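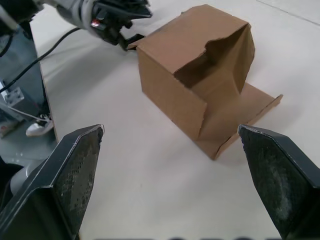 # Progress report, third quarter: community solar and storage rebate pilot

**Project:** Potimberg–Narnham rebate pilot
**Prepared by:** Mnguni Energy Advisory
**Period:** July to the end of the quarter

## Status

The pilot remains within its approved budget. Two of the four work packages are complete. The tariff study is running behind schedule and a variation to its due date is requested below.

## Rebate applications

Applications opened in both towns in July. At the close of the quarter 284 households had lodged a complete form. Potimberg accounts for most of these, as its network operator had already published export limits by street and installers could quote without a site visit. Narnham applicants must still request a limit in writing.

The rebate is capped at $4000 per household for a combined panel and battery system, and at $1000 for a battery added to existing panels. The second category has drawn fewer applications than forecast. Installers report that many older inverters do not meet the current connection standard, and the rebate does not cover replacement. We have not changed the eligibility rules and will not do so without written approval.

Rental properties are eligible under the funding agreement, but the form asks for the owner's signature on three separate pages. A revised form with a single signature block was sent to the program office for review and is awaiting comment.

## Metering

Interval meters have been fitted at 30 sites. Data is collected every half hour and stored on the Pladton server. Four meters dropped out for several days after a firmware update. The gaps are flagged in the data set and have not been filled with estimates.

## Tariff study

The study compares a flat feed-in rate with a time-of-day rate. Modelling of the flat rate is finished. The time-of-day model depends on wholesale settlement data, which the market operator released later than scheduled. Draft results cover the summer profile only. We request an extension of six weeks for the final report, at no added cost.

## Risks

- Narnham's transformer upgrade may limit new connections on the eastern feeder until it is commissioned.
- Installer prices have risen since the rebate caps were set.
- The consent form for data sharing expires at the end of the pilot and will need to be reissued if metering continues.

## Next quarter

Work will cover payment of approved rebates, the winter tariff profile and a first comparison of metered exports against installer estimates. The next claim will be submitted with the signed expenditure statement.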